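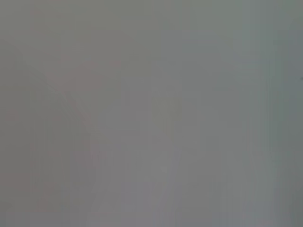 **Moving a chest freezer to an unheated garage -- will it cope over winter?**

Posted by Gwilym Ruddock

We are having the kitchen redone in September and the chest freezer has to go. The only space left is the garage, which is single brick, not heated, and has an up-and-over door with a gap along the bottom. Last winter I left a thermometer out there and the lowest I saw was 5 degrees, but I wasn't checking every day and it may well have gone lower at night.

The freezer is four years old. The manual says it should be kept in a room between 10 and 43 degrees. My neighbour has had one in his garage for as long as I've known him and says the manual is only there to stop you claiming on the warranty. My wife would prefer not to test that with half a lamb in it.

Three things I'd like to know. Does the cold do any harm to the freezer itself, or does it just stop running? Is the food at risk? And can I run it from an extension lead? The nearest socket is on the other side of the garage, by the meter.

The fitters come on a Thursday and want the kitchen clear by 8 in the morning, so I need to decide before then.

---

**Kieran Cronin**

Had mine in the garage for years. Never had a problem. Just plug it in.

---

**Tsion Endale**

I repaired fridges and freezers until I retired, so I'll take these in order.

Look for the climate class first. It's on the rating plate, usually on the back or inside the lid, and it will be SN, N, ST or T, or a range such as SN-T. SN is made for rooms down to 10 degrees, the others for 16 and up. Yours sounds like SN-T. Some makers also test certain models for outbuildings and say so in the manual, with a much lower figure. If yours doesn't mention it, assume it wasn't tested.

A fridge-freezer is the one that gives real trouble in a cold garage. Many have a single thermostat in the fridge part, so when the garage is cold the fridge thinks it has done its job, the compressor stays off and the freezer slowly warms up. A chest freezer has its sensor in the freezer itself, so it will still call for cooling at 5 degrees. The weak point is the oil in the compressor, which thickens in the cold and makes starting harder. It may shorten its life. I wouldn't expect it to fail in the first winter.

Put a freezer thermometer in the middle of the food and read it every few days. You want -18. If it creeps above -15, move the food.

Let it stand upright for a few hours after moving it before you switch on. If it has been on its side, leave it overnight.

I'd have a socket put in near the freezer. If you must use a lead for a few weeks, get a heavy one rated at 13 amps, fully unwound, not on a reel, and don't run it under the garage door.

---

**Britt-Marie Söderlund**

Agree with Tsion on most of it. Two things from our own garage:

- Damp did more harm than cold. Ours went rusty along the bottom edge where it sat on the concrete. Stand it on a couple of treated battens and leave a hand's width behind it.
- Check your contents insurance. Ours covered freezer food up to £600 but only in the house itself, and we found that out after a tripped switch cost us £222 of meat and fish.

A cheap alarm that beeps when the power goes off is worth having, if you can hear it from the house. We can't, so we look at the light when we put the bins out.

---

**Gwilym Ruddock**

Thanks all. Plate says SN-T, so Tsion had it right. I've asked the electrician to add a socket while he's doing the kitchen, and the battens are cut. Rang the insurer too -- garage is covered if it's locked.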